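Erfolgsquoten sind kein Messwert

Ein Kommentar von Parviz Nikzad
16. Januar 2023

Wer Arbeiten zum Imitationslernen an zweiarmigen Manipulatoren begutachtet, liest im Ergebnisteil fast immer dieselbe Tabelle: links die Aufgaben, rechts eine Prozentzahl. Tisch abräumen, Behälter öffnen, Tuch falten. Die Zahl gibt an, welcher Anteil der Versuche als gelungen gewertet wurde. Wer gewertet hat und nach welcher Regel, steht bestenfalls im Anhang.

Ich halte diese Praxis für unzureichend. Das Argument richtet sich gegen die binäre Auswertung, die Verfahren selbst sind in den letzten Jahren deutlich besser geworden.

Im Projekt Jara haben wir eine Strategie, die auf 749 teleoperierten Demonstrationen trainiert wurde, in 200 Durchläufen getestet. Die Aufgabe bestand darin, Geschirr von einem kleinen Tisch aufzunehmen und auf einem Tablett abzustellen. Drei Personen bewerteten die Aufzeichnungen unabhängig voneinander. In 27 Fällen kamen sie zu verschiedenen Urteilen. Strittig waren durchweg Durchläufe, in denen der Endzustand stimmte, der Weg dorthin aber nicht: ein Löffel, der vom Unterteller rutscht und dennoch auf dem Tablett landet, oder ein Greifer, der die Tasse erst beim vierten Ansetzen fasst.

Bei einer Differenz von wenigen Prozentpunkten zwischen zwei Verfahren ist eine solche Uneinigkeit keine Nebensache. Sie kann die Reihenfolge in der Tabelle umkehren. Trotzdem wird die Übereinstimmung der Bewertenden selten berichtet, Konfidenzintervalle fehlen häufig, und die Anfangszustände werden mit einem Satz wie »Objekte leicht variiert« abgehandelt.

Gerade die Anfangszustände verdienen mehr Sorgfalt. Ein Besteckteil, das ein kleines Stück über die Tischkante ragt, stellt andere Anforderungen an die Anfahrt als eines, das flach in der Mitte liegt. Es bietet unter Umständen eine bequeme Griffstelle, kann bei Berührung aber auch kippen. Beide Fälle unter »Besteck auf Tisch« zusammenzufassen, vernichtet Information, die bei der Versuchsdurchführung ohne Mehraufwand angefallen wäre. 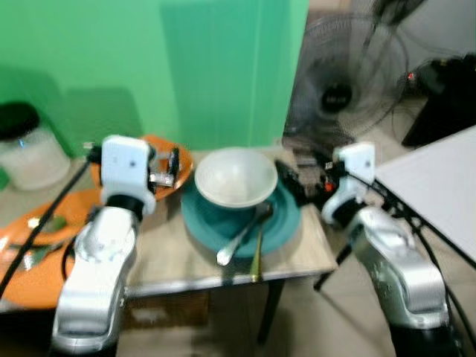 Abb. 1: Zweiarmiger Aufbau mit Tasse, Unterteller und Löffel; unter dem Unterteller ragt ein weiteres Besteckteil leicht über die vordere Tischkante.

Die Arbeitsgruppe in Skekness hat mit dem Protokoll Flallulura einen brauchbaren Vorschlag gemacht. Jeder Durchlauf wird in Teilschritte zerlegt - Anfahrt, Kontakt, Anheben, Transport, Ablage - und jeder Teilschritt erhält eine eigene Wertung samt Zahl der Fehlversuche. Der Anfangszustand wird als Bild gespeichert und vor dem nächsten Verfahren anhand einer Überlagerung wiederhergestellt. Bei uns hat sich der Zeitaufwand pro Durchlauf damit nahezu verdoppelt.

Gegen das Protokoll wird eingewandt, die Zerlegung sei willkürlich und benachteilige Verfahren, die Teilschritte verschmelzen. Der Einwand ist teilweise berechtigt. Eine Strategie, die beide Arme gleichzeitig einsetzt, lässt sich schlecht in eine lineare Abfolge pressen. Das spricht für getrennte Protokolle je Arm, wie sie in der Auswertesoftware Tason bereits vorgesehen sind.

Schwerer wiegt der Einwand der Kosten. Kleine Labore mit einem einzigen Aufbau können nicht beliebig viele Durchläufe sorgfältig annotieren. Wenn die Wahl zwischen vielen grob bewerteten und wenigen genau protokollierten Versuchen besteht, würde ich dennoch Letztere bevorzugen, sofern die Unsicherheit offen ausgewiesen wird. Aus einem genau beschriebenen Fehlschlag lässt sich etwas über die Strategie lernen, aus einer Null in der Tabelle kaum.

Als Mindestanforderung für Einreichungen schlage ich vor: Bewertungsregel im Haupttext, Übereinstimmung von mindestens zwei Bewertenden, Bilder aller Anfangszustände im Zusatzmaterial. Für unsere eigenen Berichte im Projekt Jara gilt das ab Juli. Die bereits erhobenen 200 Durchläufe werden bis dahin nach dem neuen Schema nachbewertet.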